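Recording Suturing Demonstrations by Teleoperation

Komcombe lab guide, revised June
Maintained by Yakubu Haruna

This guide covers recording a single-throw suturing demonstration from the surgeon console. It assumes the arms are homed, the endoscope is calibrated, and you have passed the peg transfer exercise. For console startup, see the Codetti bench manual.

Before you start

Set motion scaling to 2:1 for suturing. New operators tend to prefer a lower ratio because it feels faster, but the resulting trajectories overshoot at the wound margin and most of them are discarded during review.

Check the following:

Recorder disk has at least 50 GB free.
Kinematics and video clocks are synchronized. The status line in the MacLeish recorder should read SYNC on both streams.
Foot pedals respond. Clutch is on the left, camera on the right.
Task label is set to single_throw, with your operator initials in the second field.

Step 1. Set the view

Hold the camera pedal and bring the incision to the middle of the view, running horizontally. Release the pedal and do not move the camera again until the episode ends. A camera move in the middle of a throw changes the relation between hand motion and image motion, and the training code does not correct for it.

Adjust the light so that the wound margins are readable. Dark corners are acceptable. Clipped highlights along the cut are not, so lower the output if the margin washes out.

Step 2. Start the recording

Press Record, then hold both hand controllers still for two seconds. The still period gives the segmentation script a clean start point. Episodes that begin in motion are rejected automatically.

Step 3. Grasp the needle

Approach with the jaws open and close them on the needle body, away from both the point and the thread attachment. Rotate the wrist until the plane of the needle is perpendicular to the incision. If the grasp is poor, release and regrasp inside the same episode. Regrasps are useful data. Mark them with the R key and continue.

Step 4. Drive the needle

Enter the near margin with the point as close to vertical as the wrist allows. Follow the curve of the needle by rotating the controller; do not push in a straight line. Watch the tissue at the entry point. If it tents, stop, back out along the same arc and re-enter.

Take the needle out on the far side and release only when it is held or resting securely.

Step 5. Manage the thread

Thread handling accounts for most failed episodes. Draw the suture through slowly and keep the instrument tip in view while you do it. An instrument working near the bottom border can be reduced to a sliver of jaw, and the pose estimator needs more than that to check the kinematics against the video.

Know which strand you are about to pull. With the needle lying at the left end of the cut and three dark strands crossing near it, two of them leading down toward the same jaw tip, the strands are easy to confuse. Trace the one you want back to its puncture point before you apply tension.

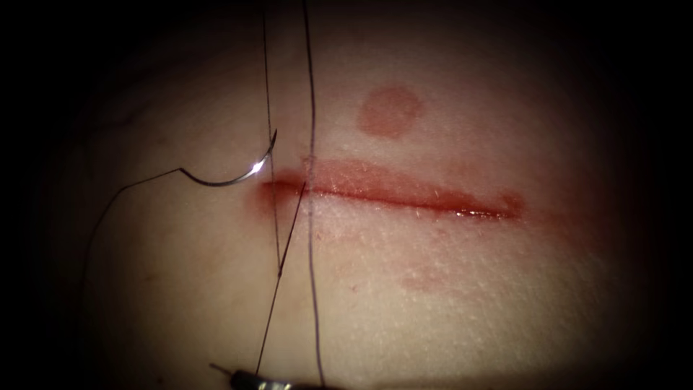 Step 6. Close the episode

Bring the instruments to a neutral position, hold still for two seconds and press Stop. Enter one of three outcomes:

Complete: the throw is placed and the thread is drawn through.
Partial: the needle passed, but the thread was not managed to the end.
Abort: anything else, including a dropped needle that left the view.

Do not delete aborted episodes. The failure classifier is trained on them.

Step 7. Review

Play the episode back at half speed. Confirm that the task label is correct, that no frames are missing, and that the R marks line up with the regrasps. Then export to the Hakwood share. The export writes video, joint positions, jaw angles and pedal events into one folder per episode.

How many to record

A usable single-throw policy in our setup took over 3,000 episodes across all operators. For a new operator, plan on 80 episodes before the first review. Take breaks between blocks — fatigue shows up in the jaw angle traces well before the operator notices it.

Common problems

Controller and instrument drift apart: press the clutch, recenter your hands, release. If the offset returns, end the episode and rehome the arm.

Jaws close but the needle slips: check the grip force setting first. It resets to the default after each restart.

SYNC drops during recording: finish the throw, label the episode Abort, and restart the recorder before the next one.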